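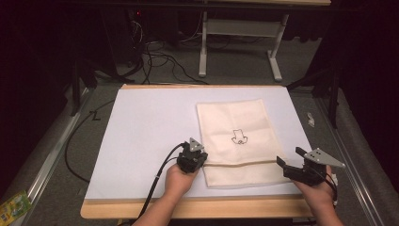
Household and shop-floor chores by machine: frequently asked questions

This page collects the questions that reach the Hondlow handling group from shop owners, laundries, care homes and householders. It covers soft goods first, as most enquiries concern folding. Answers are kept by Harvey MacLeod and Waltraud Leitner. Last revised in October.

GENERAL

Can a machine fold my washing yet?

In part. A two-armed machine can fold a single item of a known type, laid flat on a clear table, at a pace well below that of a person. It cannot yet be relied on to take a mixed basket, sort it, fold all of it and put it away. Short films of machines folding shirts usually cover the first of these tasks. Ask the seller about the second.

Why is cloth harder than boxes or bottles?

A box keeps its shape when it is picked up. Cloth does not. A canvas bag has one outline when flat, another with the lower part turned over, and any number when dropped in a heap. The machine has to work out the present shape from what its cameras see, and part of the cloth is always hidden under another part. Friction also matters. A bag slides on a smooth board and catches on a rough one, and the same pull gives two results.

Which chores are furthest along?

Floor vacuuming and lawn mowing are ordinary products. Moving closed cartons between fixed points is well established on the shop floor. Next come picking rigid items from a tray, wiping a flat surface, and loading a dishwasher rack with plates of one size. Folding flat items is behind these. Making a bed, ironing a shirt and threading a cord through a hem are further back.

Does the machine need to look like a person?

No. For table work we use two arms and two simple grippers. Legs add cost and a risk of falling, and do nothing for a fold.

FOLDING AND BAGGING

What is the bag task?

It is our standard test for light canvas goods. A cloth bag is laid flat on a pale board, the lower part is turned up over the body, and the edges of the fold are squared from both sides. The item is then folded again or passed to the stack. We chose it because it needs both hands at once, and because a poor result is easy to see.

Why are people doing it with grippers in their hands?

The demonstrations are made by a person so that the movement is a sensible one, and made with grippers so that it is a movement the machine could copy. Bare fingers can pinch, roll and smooth in ways that a pair of jaws cannot. A person holding a gripper in each hand soon stops trying to do those things and finds another way. The marker plates on top of the grippers have a pattern of dots, which is used to work out where each gripper is and which way it points.

How many demonstrations does one task need?

The present bag task uses 129 accepted demonstrations. A further 41 were recorded and rejected, mostly because an edge was let go too early or because a hand hid the fold from the camera. These figures apply to one type of bag on one board. They should not be used to estimate the work for towels or trousers.

Does a print on the cloth cause trouble?

Seldom. A small line drawing on a plain bag can help, as it shows which way up the item lies. Large prints that run across a fold line are worse, since a printed line may be taken for an edge. Shiny prints give glare under overhead lamps. Turn down the lamp before changing anything else.

What about creases?

Faint creases are left in on purpose. Goods in a shop are seldom pressed before they are folded. A machine taught only on ironed cloth does badly on cloth straight from a carton. Deep creases that lift the fabric off the table are a different matter and still lead to missed grips.

How does the machine pick up one layer and not two?

Not dependably. On canvas, the jaws approach low from the side and close on the edge. On thin cotton, two layers are often taken together. Silvan Thaler has tried softer pads and a slower close, and both help a little. Feeling the thickness between the jaws would help more, but the grippers we use have no sensor for it.

Can it turn a bag inside out?

No. We have had enquiries from three sewing workshops and the answer was the same each time. Opening the mouth of a bag and holding it open takes one arm more than we have.

SETTING UP

What sort of table is needed?

A steady one at normal working height, with a plain top. We work on a light-coloured board laid over a wooden table. Pale cloth on a pale board is a fair test of the camera but a poor choice for production. If your goods are mostly cream or white, use a mid-grey or blue surface.

Must the work area be tidy?

The working surface must be clear. The floor matters less to the software than to the people. Route cables away from where the operator stands, and leave slack in any lead attached to a hand-held gripper. A tight cable pulls the wrist round and the pull ends up in the recording.

What space should I allow?

For a two-armed cell, allow the table plus a clear strip on all sides wide enough to walk through. Controllers can stand on the floor behind. Keep them off carpet if the fans draw air from below.

Can I use my own staff for demonstrations?

Yes, and we prefer it. People who fold for a living make fewer needless movements. Waltraud Aebischer ran the sessions at the Rüegg linen store and found that staff needed a morning to get used to the grippers. Recordings from the first hour were thrown away. Limit each person to short spells, as the grippers tire the forearm.

Left-handed staff?

No change is needed. Do not mix left-led and right-led folds in the same set unless both are to be learnt.

SPEED, COST AND FAULTS

How fast is it?

In the last trial at Rüegg, the machine took 41 seconds for one bag, from a flat start to a finished fold. A practised member of staff took 13. The machine's time does not include laying the bag flat, which was done by hand. We give the figure in this form because several enquirers had been quoted machine times with the end points left out.

Is it cheaper than a person?

At present, no, for folding alone. It may be worth considering where the same cell also packs or labels, or where the work has to run overnight. Ferdinand Zaugg keeps a costing sheet that can be sent on request. It asks for your item count per shift, the number of item types, and the cost of a refold.

What goes wrong most often?

Missed edge on the first grip. The jaws close on air beside the cloth and the arm carries on as though it held something.

Fold not square. One side is carried further than the other. Often the bag has slid on the board during the move.

Flap springs back. Heavy canvas does not stay down after the first fold. Hold for 2 seconds before release.

Stalled arm. Usually a cable. Check the leads before restarting.

What happens after a failed fold?

The machine stops and calls for help. It can try a missed grip once more by itself. It does not unfold a bad fold and begin again, though this is the function most asked for and is being worked on.

Is it safe beside people?

The arms slow when a person enters the marked area and stop on contact. This does not replace a risk assessment at your site. Children and pets must be kept out of the area, which for the time being rules out most kitchens.

BUYING AND TRIALS

What is the difference between Taser and Kerivier?

Taser is our recording kit: two hand-held grippers, the marker plates, a camera and the software that saves the sessions. Kerivier is the two-armed cell that carries out the task. You can hire the first without the second. Several sites do this to find out whether their work is suitable.

Can I send samples?

Yes. Send 13 of the same item, unwashed and unpressed, in the packing they normally arrive in. Include any that your staff consider awkward. Samples are returned at the sender's cost.

Do you sell to private homes?

No. Enquiries from householders are answered but we have nothing to offer at present. A single machine that folds, stacks and puts away in a lived-in room is not something we would put a date on.

Where do I send a question that is missing from this page?

Use the contact form and choose "Handling" as the subject. Give the item, the material and how it arrives at the table. A phone photo of the item lying flat saves a second message.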